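From: Panganiban
To: Nilthorpe list
Date: 5th May
Subject: Re: [nilthorpe] how many demos before you train?

Hi all,

Great thread, and I've been meaning to jump in. Quoting the original so people reading the archive have it in one place:

> We're setting up our first two-arm sorting task and I'd like a sanity
> check before we spend a month on it. The plan is to record one operator
> doing the same clean motion over and over, then train, then see where
> it fails. The questions I keep going back and forth on:
>
> 1. Is it better to have one very consistent operator, or several?
> 2. Do you keep the episodes where somebody fumbles and recovers?
> 3. How much do you move things between episodes? We were going to tape
> marks on the table and always put the bins on the marks.
> 4. Does anybody write down anything besides the task name?
>
> We have the arms for a limited time, so I'd rather over-plan than find
> out in week three that we recorded the wrong thing.

I'll take these out of order, because number 3 is where I have the strongest feelings!

Tape marks. We did exactly this in December when we started the Daludlow set. We had lovely neat corners of blue tape, and every episode began with the bins in the same spot to within a finger's width. The policy we trained on it looked fantastic for one whole afternoon. Then somebody wiped the table down, took the tape up with it, put everything back by eye, and the arms started closing on air next to the objects. The model had learned where the bins live and had very little idea what they look like. We kept those episodes (they do help a bit in the mix) but I wish we'd spent that time differently.

What we do now is shuffle a little on every episode and a lot on every tenth. A little means nudging the bins by a hand's width and turning them a few degrees. A lot means swapping which bin goes where, or changing the objects. The trick, if you can call it that, is to have the shuffle decided by the recording script and printed on the screen. People are terrible at being random. Left to ourselves we all put things back where it's comfortable to reach, and you only see it when you plot the start positions and get one fat blob in the middle with nothing near the sides.

On one operator versus several (number 1): start with one, and add a second as soon as the first has stopped changing how they do the task. We have 2 regular operators on Daludlow and their styles are so different you can tell them apart from the joint plots. One goes in low and slow, the other swoops down from above and squeezes hard. I worried that mixing them would give us mush, and for the first few training runs it sort of did, with the arms hesitating halfway as if they couldn't decide whose plan to follow. What fixed it was agreeing on the order of steps and leaving the style alone. Both arms approach, both close, then both lift. Before that, one of us was lifting left first and the other was lifting right first, and that's a real fork in the road for the model. How fast you come in matters much less than which thing you do first.

Fumbles and recoveries (number 2): keep them, please keep them! They're the most useful episodes we have. A grasp that slips, gets reopened and tried again is the only place the model ever sees what to do when it's in trouble. We throw out an episode only when the operator gave up, when something left the table, or when a camera dropped out. We do mark the recoveries with a flag so we can turn their weight up or down later. I'd also suggest recording some on purpose, starting with the fingers already in a bad place, but cut off the part where you drive them into that bad place. You don't want to teach that half. We got this wrong on our first try and ended up with a policy that would carefully miss, then carefully fix it. Pretty funny to watch, less funny to clean up.

Notes (number 4): yes, and more than you'd think. Our log is a plain text file with one line per episode, and the fields are operator, object set, which bin is the target, shuffle number, result, and a free comment. The free comment is the one I go back to most. "Left finger catching on rim" showed up in a run of comments a while before any of us noticed the gripper pad was peeling. Without those I'd have gone on blaming the training code, which I'm very good at doing.

For scale, Daludlow is at 3007 episodes as of this morning, and I'd say the behavior got properly interesting well before that. If you want a number to plan by, our very first usable policy on a single object pair came from 51 episodes. It was wobbly and it only worked with the lights just so, but it was enough to tell us that our wrist camera angle was hopeless, and I'm so glad we learned that early. So my real advice on your plan is to train much sooner than you mean to. Do a small batch, train overnight, watch it fail in the morning, and let that decide what you record next. We keep Fliltora (our recording script) set up so that the training job starts by itself when the last operator signs off. 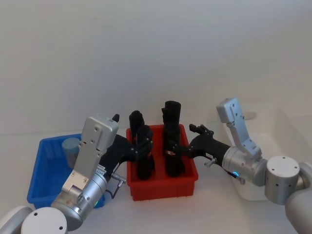
Two-handed grasps are the part of this I'm most excited about right now, and they ask for their own kind of variety. The easy mistake is to record both hands doing the same thing in mirror image, so the model never learns that each hand has its own problem to solve. The step I care about is the one with both grippers in the red bin, one on each of the black objects, because the two don't make the same target. The left one has a rounded top that just clears the rim, and the right one stands a bit taller with a squared-off cap and a piece jutting out near the top. So the hands need slightly different grasps even though the task name in the log is the same for both. Swap them over and you have a new episode worth recording. If you only ever load the bin one way around, the right arm will never practice on the shorter one, and you'll find that out in front of visitors.

Dark objects in a strongly colored bin are worth including early, too. Ours were hard for the vision side at first, mostly where black fingers meet a black object and the edge between them goes away. I don't have a clever fix. More episodes with the lights at different levels helped, and so did slowing down at the moment of closing, so there are more samples around the point where contact happens. We ask operators to hold still for a slow count of 2 after both grippers have closed, before any lifting. It feels silly when you're doing it, but it made the lift phase so much steadier.

A few smaller things while I'm at it:

Leave the other bins out. It's tempting to clear the table down to the one you're using, but then every extra container is a surprise later on. We keep some around even in episodes that never touch them.

Pale containers against a pale wall are a good test. If your background is white, as ours is, check that the model still knows there's something there before you let an arm move near it.

Take breaks. Teleoperating two arms is tiring in a way that sneaks up on you, and the plots show it: the motions get shorter and jerkier toward the end of a long session. We stop before that point now and the data is better for it.

Look at your own episodes. Play back a handful at the end of each session, at full speed, with all the camera views up. I've caught a swapped left/right camera pair that way, and it would have been a miserable thing to find after a week of recording.

I can post the log template and the shuffle part of the script if people want them. They're short and not very pretty. And to the original poster, please do write back with what your first batch looks like, especially if it goes badly! I'd also love to hear from anybody who has tried recording with a moving base, as we're thinking about it for the next set and I have no idea how far to let it drift between episodes.

Panganiban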